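# Why Do Shoes Smell?

Somewhere in your home there is a pair of shoes that people step around politely. They may be yours. Don't be embarrassed, as kings and astronauts have had the same problem, and at least you can open a window.

Most people blame sweat. Sweat has been taking the blame for a very long time, and it would like a word with you. Fresh sweat from your feet is nearly all water, with a bit of salt mixed in, and it smells of almost nothing. The real culprits are much smaller, and they live on you.

They are called bacteria. You can't see them, but your skin is covered with them, and most are perfectly decent neighbors. They eat what they find lying around: tiny flakes of dead skin and the leftovers in sweat. Like anybody who eats, they produce waste. Some of that waste is a gas with a strong opinion of itself, and when it floats up your nose, you say "Ew."

## A hotel for bacteria

Bacteria like places that are warm, dark and damp. If you set out to build them a hotel, you would end up with a sneaker. A foot goes in at eight in the morning, heats the place up, adds water all day long and doesn't leave until after dinner. By then the guests have had several meals and a great many children.

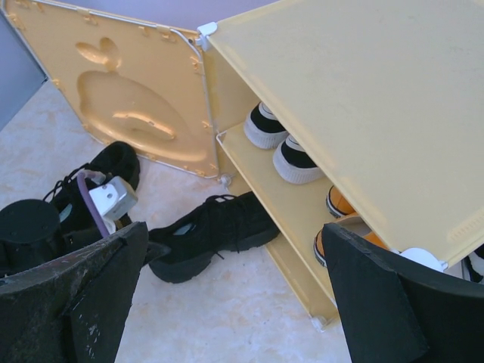
Air is what spoils the party. Moving air carries water away from cloth, and once a shoe has dried out, the bacteria slow down and stop multiplying so happily. A tightly shut cupboard keeps the damp in, so it pays to let a cabinet breathe for a while, like the yellow one with its side door open and the black canvas sneakers on the shelf. Canvas helps too, as it is a woven cloth, and woven cloth has tiny gaps between its threads. Rubber boots have no gaps at all. You may have noticed this on taking them off.

## The cheese connection

Some cheeses smell like feet. Grown-ups will tell you it's rude to say so at the table, but you'd be scientifically correct. One kind of bacteria used to ripen certain smelly cheeses is a close cousin of a kind that lives between human toes. They make some of the same gases.

Kristaps Hunt, who is nine and lives in the town of Hinberg, once asked his teacher whether this meant he could make cheese in his gym shoes. The answer was no. He has been asked not to bring it up again.

## How to evict them

You can't get rid of every bacterium, and you wouldn't want to. You can make the hotel less comfortable:

- Loosen the laces and pull the tongue forward when you take your shoes off.
- Take out the insoles if they come out, and stand them up to dry.
- Wear clean socks. Yes, every day.
- Switch between two pairs, so each gets a day off.
- Wash your feet with soap, including between the toes. Water running past them in the shower doesn't count.

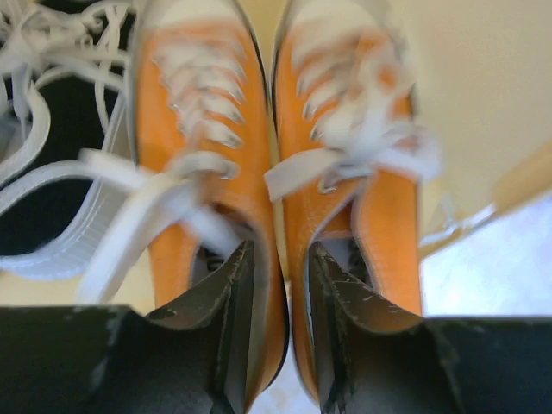

**Why do my feet sweat when the rest of me is dry?**

Your feet have more sweat glands packed into each patch of skin than most of your body does, and they can switch on when you are nervous as well as when you are hot. A spelling test can do it. So can a very large dog.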